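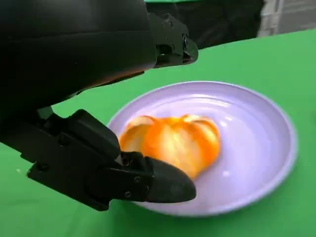 Category: Project updates / Gripper trials
2 comments · 4 shares

To: Wakana Sakai, Whiteley Fund
From: Yuto Oshima, Brustbridge workshop
8/20/19

Wakana – quick one as promised, longer version with the spreadsheets to follow once Mio has tidied them up.

Where we are. Second phase of the gripper comparison is done bar the write-up. Two sets of fingers, same arm, same table, same list of food items. Stokevstead fingers first, then the Grastow ones with the rounded tips. Total of 1786 logged attempts on the Stokevstead set, 1762 on the Grastow. Numbers don't match becuase we lost part of an afternoon to a controller fault and I decided not to chase the missing ones. Genji thinks we should have. Noted.

Soft fruit. This was the bit you asked about at the last review. Whole fruit is fine with either set, not much to choose between them. Part-peeled citrus is where they separate. The lobes open up and slide over each other as soon as a finger leans on them, and the fruit wants to skate across the plate. Stokevstead fingers have a squarer edge and tend to catch in the pith. Rounded tips mark the fruit less but need to come in lower and slower, and if the approach is a touch high they just press down from above and we get nothing. Hiyori has changed the approach angle twice. Second change was better, keeping it.

Plates. Glossy ones still a nuisance. Highlights off the rim confuse the depth reading and the arm stops short. We went to pale plates on the green tabletop to get a cleaner outline of the food and that helped the outline, did nothing for the shine. Mio wants to try a matt set. Cheap, so I've said yes.

Wrist camera. Moved it back a bit on the bracket in phase one, left it alone since. View of the fingertip is good. Trouble is that on low approaches the finger covers the near side of whatever we're picking up, so the last part of the move is more or less blind on that side. A second camera off to the right would sort it. Have not ordered one – see money.

Controller. Old one dropped its connection 4 times in the run, always on long sessions. The replacement board is in and has behaved so far. Not enough hours on it to promise anything.

Breakages. One set of screws worked loose on a finger plate, tightened and thread-locked. One cracked bowl. No damage to the arm.

Money. Underspent on parts, over on Hiyori's hours. Roughly cancels out. Would like to move what's left of the travel line across to the second camera, need a yes from you in writing before I can do that.

Next:
- repeat the peeled fruit trials, rounded tips only, new approach angle
- matt plates v glossy, 37 runs each
- Genji to redo force limits, current ones are set for harder items and are to high for segments
- draft of full report to you in November

Risks. Same as last time really. If Grastow are late with spare fingertips we have one worn pair and no backup. I've chased them and will ring again.

Can you also confirm who at your end signs off the equipment change? The form still has the old contact on it.

Yuto

Filed under: Robotics, Handling, Food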